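Final Report: Cleaning Up the Study Room
Mandla Potgieter

So my project was about mess! I wanted to find out what people leave behind on the furniture in our study room at Stetau Hall, and what it takes to get a surface clean again. Upendo Ndung'u was my partner and did most of the tallying (her handwriting is way better than mine). We checked the room every Friday in July and wrote down 56 leftover items in all. Drink cans won by a mile.

The gray drawer cabinet was my favorite spot to study, because people treat the top of it like a counter. Cans get left lying on their sides, little packets get dropped next to them, and then there's the spilled stuff - fine white grains are the worst of it.

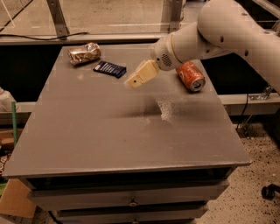
For the grains we tried 2 methods. Wiping with a wet cloth first was my idea, and it was a bad one. The grains turned to paste and I needed 6 passes to get it all off. Upendo swept them onto a piece of card and then wiped, and she was done before I'd rinsed my cloth. We did cans first every time after that, then packets, then grains, then a damp wipe.

If I did this again I'd weigh the trash too. I'd also like to put a recycling bin right beside the cabinet and run the count for another month.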